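Your home server wants a quiet evening

Subscribe to our newsletter for more tips like this. By continuing to use this site you accept our use of cookies. Got it

Moved the whole house onto one little board last May. Lights, heating, the garage door, the lot. Ran fine for months, then didn't. Logs full, card worn out, backup from who knows when. My own fault.

Upendo Langat, who looks after a stack of these for a small outfit called Grukberg, had a look at mine over the phone. First question: when did you last restore a backup? Not make one. Restore one. Long silence on my end.

So, her routine, more or less as I scribbled it down.

Start with the card

Cheap memory cards die from writes. Mine was holding 1250 log files, most of them the same warning about a sensor I'd unplugged. Turn the logging level down. Rotate what's left. Better still, boot from a small SSD, which costs less than dinner for 3 and is a whole lot faster too.

Then the backup. One copy on the board is no copy. Langat pushes hers to a second machine at 2 in the morning, and keeps a few older ones in case the newest is already broken. Mine go to an old laptop named Pukavik (dont ask) in the hall closet. 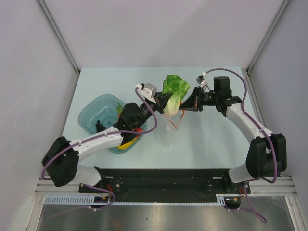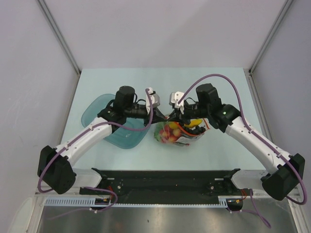

Plugins, and fewer of them

I had add-ons for things I no longer own. A Zultier thermostat that went to my brother. A doorbell. Each one wakes up, looks for its device, complains, goes back to sleep. Pulled them all. Memory use fell by 600 MB and the board stopped restarting itself at breakfast.

Do it one at a time, though. Remove, restart, wait a day. I yanked four together and lost the hall lights till teh weekend.

Give it a fixed address

Easy to skip. Router hands out a new number after a power cut, phone app can't find the server, everybody blames the server. Reserve the address in the router settings, write it on a bit of tape, stick it on the case.

And passwords. The default one has to go, tonight. Jacobs, my neighbor two doors down, left his alone and found 1167 failed logins in one log. Failed, luckily. He uses keys now and has password login switched off.

Whole job took me one evening and part of a morning. Restore test is still on my list.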